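Rirano Community Supplies Project
Progress report to funder, second period
Prepared for: Pavbridge Small Grants
Report date: 9 November 2020

1. Where we are at

Short version: behind on the fit-out, ahead on the sorting, under on spend. Longer version follows, sorry for the rush, the form wanted this by close of business and the roof people were in all morning.

The grant was $4,000 to set up a proper first aid and strapping store for the clubs and groups that use the Rirano hall. Before this every group had its own bag or biscuit tin, most of it out of date. Now one store, one list, baskets that go out and come back. That was the pitch and it is still the plan.

Main items since the August report:

Old stock pulled in from all the user groups. Done.
Sorting and throwing out. Done except for one cupboard (see section 3).
Baskets and boxes bought. Done.
Basket packing. Started, going well.
Shelving. Not done. Late.
Labels. Half done.
Borrowing sheet. Draft only.

2. Sorting

Took longer than we allowed for. We had it down as one weekend and it ran to four sessions. Everything came out onto the tables in the side room and got split into keep, throw and ask. The ask pile was the worst. Eye wash with no date on it, a tub of something that may have been liniment, scissors that wouldn't close.

Final tally of items kept is 453. Thrown out or sent back to the pharmacy for disposal, 156. We are counting a packet as one item, not each strip in it, so please don't compare with the first report where somebody counted loose bandaids. That figure should be ignored.

Lesson for next time, ask groups to check dates before they drop off. We did ask but the notice went up the same week as the hall AGM papers and got buried.

3. The back cupboard

Still locked. Key was with the old netball group and has not turned up. Locksmith quoted, we think it's cheaper to take the hinges off. Will be done before the shelving goes in becuase the shelving goes across it. Anything found in there gets added to the tally and we'll send an amended number.

4. Baskets and packing

Changed from the application. We had written zip bags. Went with open plastic baskets with handle holes instead, plus clear boxes for the small stuff. Reasons: you can see what is missing, they wipe down, and a kid can carry one to the sideline. Pavbridge okayed the change by email so no budget form attached, shout if you do need one.

Packing is done on the wooden table, basket at one end, the wraps and soft goods lined up beside it. Groups told us they go through coloured wrap faster than anything so we have tried to have more than one colour. One colour per group was floated at the last meeting. Nice idea, too fiddly, dropped.
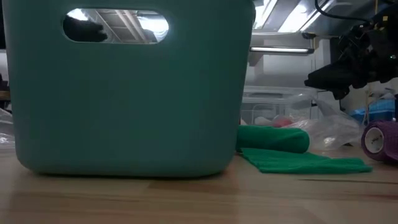
Teal basket on the packing table, with green roll, purple bandage wrap and a clear box behind.

Packing order we have settled on, for the record. Heavy things first (cold packs, saline), then dressings in their own clear box, wraps last so they're on top. Gloves down the side. We tried gloves on top and they ended up on the floor every time someone reached in.

Things still being argued about:

Whether rolls go in loose or in a bag. Loose is quicker at a game. Bagged keeps the fluff off, and the self-sticking wrap does grab at everything. Trial both, decide in the new year.

Whether part-used rolls go back in a basket or get binned. Current rule is that wrap never used on skin can be rolled back up if it is clean, anything else goes out. Needs to be written on the lid sheet in plain words, people keep asking.

Whether the craft group can have the felt offcuts. Yes. Just not from the baskets please.

5. Shelving

The main thing that has slipped. Ordered from Keskinen, first delivery date missed, second date missed, then half of it came. Uprights but no shelves. They have been good on the phone and say the rest is in the country. We're told 21 days. Not holding our breath but no reason to cancel either, the price was well under the other quote and we would go to the back of the queue somewhere else.

In the meantime packed baskets are living on the long bench in the side room under a sheet. Fine for now. Not fine once the holiday program starts and the room is wanted, so there is a real deadline there. Fallback is the stage store, which is dry but up four steps.

6. Money

Keskinen invoice only part paid, we are holding the balance till the shelves come. That is why spend looks low on the attached sheet. It is committed, it isn't savings.

Baskets and boxes came in under budget. Soft goods came in over, wraps have gone up and we bought from Wosar in smaller lots than planned so missed the bulk price. Will do one bigger order next time. The two differences just about cancel out.

Not spent: printing line. Labels are being done on the hall's own label maker so we'd like to move that line over to restocking, if that's allowed. Could someone at Pavbridge confirm in writing? We asked on the phone and got a yes but would rather have it on paper for the audit.

Receipts scanned and attached. One is faint (the hardware shop, hooks and screws). Original is in the folder if you want to see it.

7. Who is using it

Early days. A handful of baskets have gone out as a trial, junior cricket, the walking group, the after-school crowd. Feedback so far:

Cricket want more cold packs and fewer triangular bandages.
Walkers want something smaller. A full basket is silly on a walk, fair enough. Looking at a belt bag out of the existing supplies.
After-school said the basket was good but the list inside was too small to read. Fixed, now in big type.

All came back. One came back with a sandwich container in it as well.

No injuries to report beyond the usual knees. We don't collect names or details of anybody treated, only what was used, so restocking can be worked out. The incident book stays with each group as before.

8. Problems and risks

Shelving, as above.
Restock after the grant ends. The hall has said it will carry a small line in its own budget but nothing is minuted yet. On the agenda for the next meeting.
Side room gets hot in summer. Some of the sticky wraps and tapes don't like heat so may need to move to the inside wall. Cheap to do, just need to remember.
Baskets walking off. Sign-out sheet should help, plus a painted mark on the bottom.

9. Next period

Hinges off the back cupboard, clear it, sort it.
Shelves up when they land.
Finish labels, baskets first, then boxes, then shelf edges.
Borrowing sheet finalised and a copy to each group.
Bigger order of wraps and dressings to Wosar.
Walk-through evening for groups so everyone knows where things go back. Light supper, we will cover that ourselves, not out of the grant.

Next report as per the schedule. If Pavbridge want to visit, best after the shelves are in, otherwise you're just looking at uprights. Packing sessions are open though and you'd be welcome to drop in to one of those, kettle's usually on.

Attachments: expenditure sheet, scanned receipts, Keskinen order confirmation, draft borowing sheet.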